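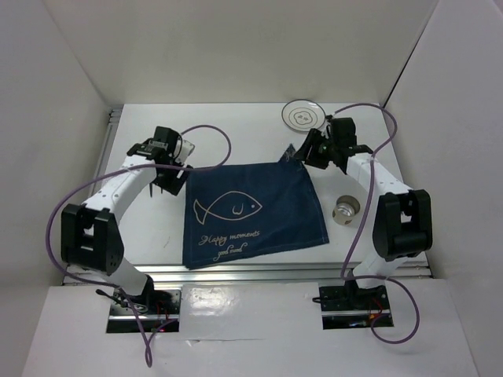 The Level at Drenier

The gauge house at Drenier stood on the left bank, 40 meters below the weir. The observer read the staff at six in the morning and six in the evening and wrote the figure in a ruled book. A copy went down to the office at Telitz with the mail boat.

In March the river rose. The evening reading was 168 centimeters. The morning reading was also 168. The observer cleaned the staff with a brush, checked the zero against the brass bolt in the wall, and read it again. It did not change.

The water was brown and carried branches. Over 20 fence posts went past before noon, wired together in a string - they came from the Jollent side, where the meadows were already under. The staff still gave 168.

The office sent a message: readings from Drenier inconsistent with Nassar, please verify. The observer verified. The bolt was sound. The stilling well was clear to the bottom, and the float moved when pushed by hand, then went back to its place.

At six in the evening the water was on the third step of the gauge house. The observer moved the books to the upper shelf, 3 at a time, and trimmed the lamp. Then the observer opened the current book, wrote the hour in the first column, and went down with a lantern to read the staff.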